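4.2 Storage furniture and the placement of small items

The second part of the study looked at where people put small things when the furniture gives them several places to choose from. The first part (Section 4.1) had covered kitchen cupboards, where most items have a usual place and few participants stopped to think. Desks and dressers are different. A pen can go on the top, in a drawer or on a shelf, and none of these is wrong.

The furniture was painted white throughout and came from the Plimesari range used in our earlier work in Garba. We kept to one color so that participants would not sort items by matching them to a surface. Small drawers were left in their original positions, and the knobs were not replaced. Before each trial the drawers to be used were emptied. An open drawer was allowed as a starting condition, as was a small item left lying on the top surface (Figure 3a). 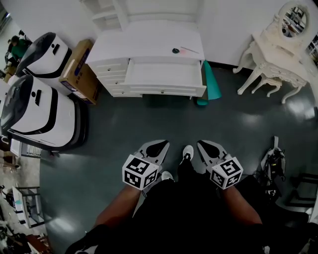 Each participant was given 30 items and told to put them away as they would at home. No time limit was set. We recorded the first place an item was put down and the place where it stayed at the end of the trial, and these were treated as two separate measures. An item that was set down on the top and later moved to a drawer was coded as "staged." An item that never left the top was coded as "left out," even when the participant had lined it up with others.

Open shelving was included in the room for a practical reason. In the pilot, run the previous August at the Amdale site, we had used only closed storage, and several participants asked if there was anywhere to stand things up. Open compartments gave them that choice. They also made the room look less like a furniture store, a complaint that had come up in the pilot interviews.

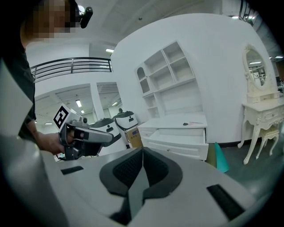

Compartment size mattered more than we had expected. Square cubbies were used mainly for boxes and folded cloth, and small loose items were seldom put there. When they were, participants tended to push them to the front edge. Smaller compartments low down were used little, and those who did use them often bent down twice, once to look and once to place the item. We did not measure reach height, so the effect of size cannot be fully separated from the effect of height.

Drawers were the preferred final place for writing tools and hand tools. In roughly 100 placements of this type, the most common pattern was to open the drawer first, set the item on the desktop beside it, and then move it inside. Only 6 participants put writing tools straight into a closed drawer after opening it themselves. A drawer that was already open at the start was filled sooner than a closed one, in both the dresser and desk conditions (Figure 3c).

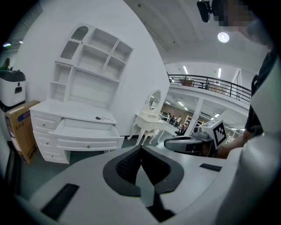

One participant said in the exit interview that an open drawer felt like a job somebody had already started, and that she would have filled it before touching anything else in the room. Another preferred to close it first and decide later. Comments of the first kind were more frequent, and they agree with the order of placements in the coded data.

Figure 3. Storage furniture in the placement study: (a) dresser condition; (b) open shelving; (c) desk condition.

Two limits should be noted. The furniture was new to all participants, so habits tied to a particular drawer could not show up. The items were also supplied by us, and people may take more care with things that belong to someone else. The Ramard trials, described in Section 5, address the second point by asking participants to bring their own items.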